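4.2 Rolling thin printed sheets around a stick

Rolling looked like the easy part of the study when we planned it. Cutting and folding (4.1) had taken most of the first season and we gave rolling a short slot at the end, in July. That was a mistake. It ended up with more log entries than any other step, 1587 once the doubles were taken out, and most of what follows comes from those.

The task in short. A sheet lies flat on a board. A thin stick is laid across it close to one edge and parallel to that edge. The edge is brought up over the stick, tucked, and the sheet is then rolled up on it toward the far side. The roll should come out straight, with the ends even and no cone. Used for scroll ends, for the small hanging banners, for storing patterned sheets without a crease down the middle. Anyone who has wrapped a present in tissue knows the problem already. The paper goes where it likes.

Materials. The papers were bought through Royer in mixed packs and are the same ones as in 4.1, 9 kinds in all, from stiff card-like stock down to translucent wrap. The stiff ones are not discussed here. They roll fine or they crack, and in both cases it is over quickly. The translucent wrap is the interesting one. It is light enough to lift when somebody walks past, it takes a crease from almost any handling, and it slides on a smooth board. Several prints were in use (leaves, waves, a small check). Leaf prints were prefered in the later sessions for a reason given below.

Sheets come out of the pack folded. We first tried to get rid of the folds – under books overnight, then with a cool iron through a cloth – and Štěpánek's notes on this run to many pages. Flattening helps for an hour or so. After that the sheet remembers. In the end the folds were left in and we simply wrote down which way they ran. A fold parallel to the stick does little harm, the sheet goes round it with a small bump. A fold across the stick is worse, as it makes a ridge that stacks on itself at every turn and pushes the roll out of true on that side. Diagonal creases from careless handling are the worst of the lot and there is no cure we know of other than taking a new sheet.

Board. Any flat board wider than the sheet. Margin on all sides matters more than we thought. With a narrow margin the edge of the sheet hangs over and curls down, and then the tuck starts on a curve. Color matters too: a pale plain board under translucent paper lets the print read clearly, a dark one swallows it. Hudec tried a cork surface for grip and gave it up after one afternoon because the paper would not slide at all and wrinkled ahead of the roll. Felt, same thing. Smooth board won.

Sticks. Length before thickness. The stick has to be held near its ends and still leave enough in the middle to work with. If it is too thick the tuck springs open. Too thin and it bows when both ends are pressed, so the middle of the paper gets less pressure then the sides and a belly forms. Colored sticks were easier to work with than plain ones on pale paper. Small thing but it came up again and again in the comments. You need to see where the stick is once the paper is over it, and through translucent wrap a bright one shows.

Placing. This is where rolls are won or lost. The stick goes down in the lower part of the sheet, just in from the edge, with a strip of free paper left on the near side (Figure 2). How wide a strip? Enough to come over the top of the stick and reach the board on the other side, no more. A wide strip folds back on itself and leaves a loose flap inside the roll. A narrow one does not reach and slips out at the first turn. Our written instructions said "a little more than once around the stick" and that wording held up well, nobody asked for a ruler.

Parallel is harder. The eye is good at judging the gap at one end and poor at judging both at once. Lukáč suggested looking at the free strip instead of the stick, ie. at the shape of the paper left over. If it is a wedge, lift and set again. Never twist the stick while it is pressed down, the sheet turns with it or, if it sticks, wrinkles in a fan. Lift, then set. This one line did more for the results than the rest of the instruction sheet together.

Two-handed holding, one hand at each end, was used from the second session on. Before that people were free to choose, and many held the stick in the middle with one hand and smoothed with the other. It feels natural but the ends swing. With both ends held, the line stays put, but there is no spare hand for the edge. So the edge has to be caught some other way. More on that in a moment.

Figure 2. Thin orange stick held at both ends across the lower part of a ginkgo-print sheet, just above the lower edge. Light board underneath; fold lines faintly visible in the paper. 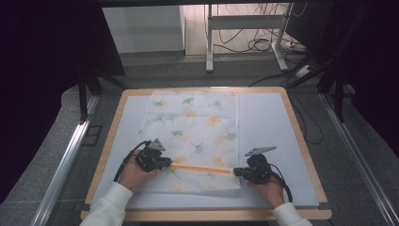 Catching the edge. Three ways were seen in the log. Rolling the stick back toward the near edge until the paper rides up on it, then forward – works on the softer wraps, rarely on crisp ones. Letting go at one end for a moment and lifting the free strip with a fingertip, then the other end. Slow, fine. Or a dab of paste or a bit of tape on the stick before placing, which makes the whole question go away but also makes the placing final. Trnka's group used tape throughout and their rolls are the straightest in the set. They also threw away the most sheets. Whether that is a fair trade depends on what the paper costs.

First turn. Slow, and the same speed at both ends. After the first full turn the roll has some body and forgives a lot. Before that it forgives nothing. Most of the failed rolls in the log went wrong here and were only noticed later, when the far edge came in at an angle. We have no good way to seperate a bad placing from a bad first turn by looking at the finished roll. Both give a cone. Quintero thinks the cone is steeper with bad placing, may well be, the numbers are too thin to say.

Prints. Back to the leaves. A check pattern ought to help, being a ready-made grid, and early on we expected it to. It did not, much. The check on our sheets was printed slightly off the cut edge, so people lined the stick up with the print and got a roll that was true to the print and crooked to the paper. A scattered print has no lines to follow. People fell back on the edge itself and did better. So leaves, for all later sessions. A check printed true to the edge may behave differently, not tested.

Stopping. Roll to within a finger of the far edge, hold, square up the ends by tapping them on the board, then finish. Tapping after finishing just crushes the end layers. Tie loosely, soft thread, 2 ties for the long sheets and one for the rest. Rubber bands leave a waist in translucent paper overnight and should be kept off the table.

Unrolling was not part of the task but got logged anyway from some point on. A sheet rolled with the print inside opened flatter, to the eye at least, than one with the print outside. See 4.3 for storage.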